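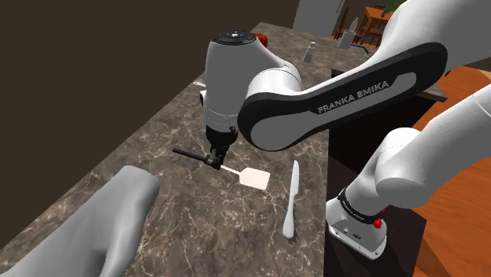 From the Kekano Recovery House newsletter, June 2020

Sleep in the first weeks without drinking

Many people who stop drinking expect that sleep will be the easy part. For years they used alcohol to fall asleep, and they think that the body, once it is free, will rest by itself. Then comes the first week, and they lie awake until morning. Several residents have asked me to write something on this, so I try to do it here in simple words.

Alcohol makes a person sleepy at the beginning of the night, but it disturbs the second half. The body gets used to this pattern. When the drinking stops, the brain is for a time too awake, and sleep becomes short and light. Dreams can be very strong. Some people dream that they have been drinking, and they wake up ashamed of a thing they did not do. Such dreams are common and they are not a relapse.

For most people the worst nights come early. After that it improves slowly, with some bad nights in between. A part of our residents still sleep poorly after a few months, and they should speak about it with a doctor — please do not take a sleeping pill from a friend. Some of these pills bring their own dependence.

A warning which I must repeat: if you drink heavily every day, do not stop suddenly and alone. Shaking, sweating, confusion, seizures or seeing things that are not there need medical help at once.

What can you do in the evening? Get up at the same hour each morning, also after a bad night. Leave coffee and energy drinks after lunch. Eat something in the evening, even when the appetite is small. If you are still awake after a long while, go to another room and read something dull under a weak lamp, then come back when you feel sleepy.
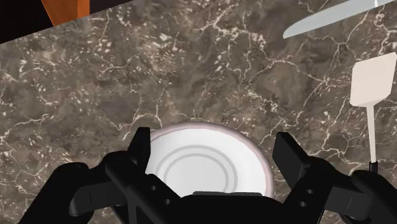
On the counter: a plate and a spatula.

We have made a small change in the house because of these questions. The quiet room beside the Howlader Library now stays open until 11 at night, and there is herbal tea. The evening group has moved to 7:30, so that nobody must go to bed directly after a difficult talk. Those who come from outside can join by telephone, extension 2121. The sleep diary sheets are in the box at the Detia Street entrance. Please fill in two weeks before you see the nurse, it helps her very much.
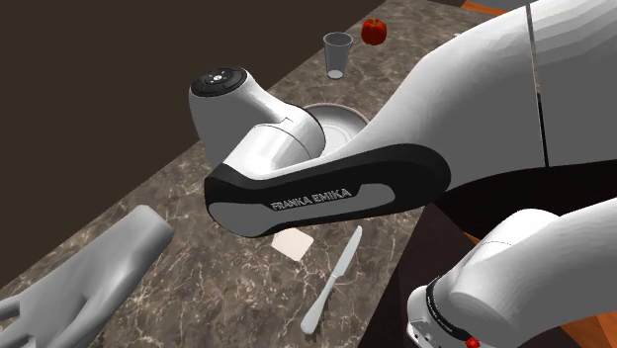
Is a small glass before bed acceptable if I am only trying to cut down?

We advise against it. The bedtime drink is often the most difficult one to give up, and it keeps the bad sleep going. If you are cutting down under the care of a doctor, follow the plan you have agreed on and ask before you change the hour or the amount.

Ashraful Bandara
Evening counselor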